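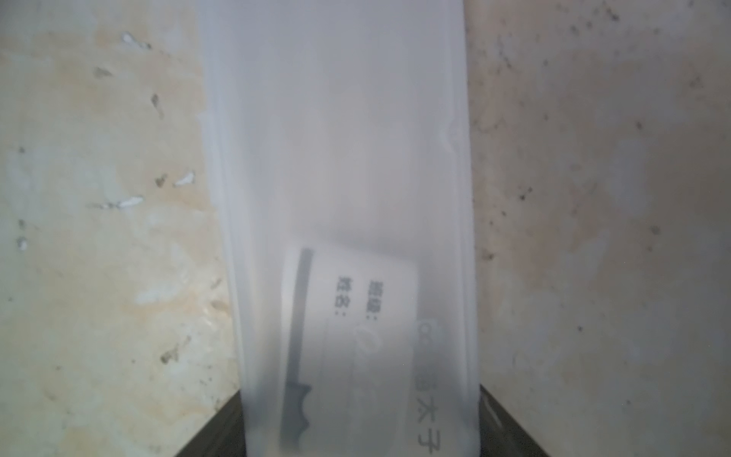
Urnomex / Bokton joint data collection
Minutes of the progress meeting, 17 June 2020

Present: Urnomex (collection, hardware), Bokton (training). Apologies: Skoltberg.

1. Previous minutes
Accepted with one correction. The February total should read 2000 episodes.

2. Collection status
Urnomex reported 3849 episodes on the server. Upload of the remaining wrist streams continues overnight. Bokton asked that partial uploads be kept out of the shared folder until checksums match.

3. Translucent items
Bokton reported that grasp point predictions drift on frosted plastic, mainly along folded edges, and that printed inserts behind the plastic attract the prediction toward the text. Urnomex proposed more close-range episodes with sleeves held upright, with and without a card inside. Agreed. Card orientation to be varied between episodes, including sideways text. Labelers are to mark the outline of the sleeve only and ignore the card.

4. Backgrounds
Speckled and stained surfaces were discussed. Bokton wants them kept in the set. No cleaning or masking of frames before delivery.

5. Operator errors
Failed grasps are to be saved and tagged, with the reason entered in the notes field. Episodes stopped before first contact may be deleted. The question of regrasps within one episode was left open.

6. Sitompul export tool
Version 4 drops the gripper width channel when an episode is paused. Urnomex to return to the earlier build until fixed. Affected episodes to be exported again.

Actions
Urnomex: item list for the sleeve episodes; repeat exports.
Bokton: revised labeling guide; error breakdown by material.
Skoltberg: confirm storage quota, carried over.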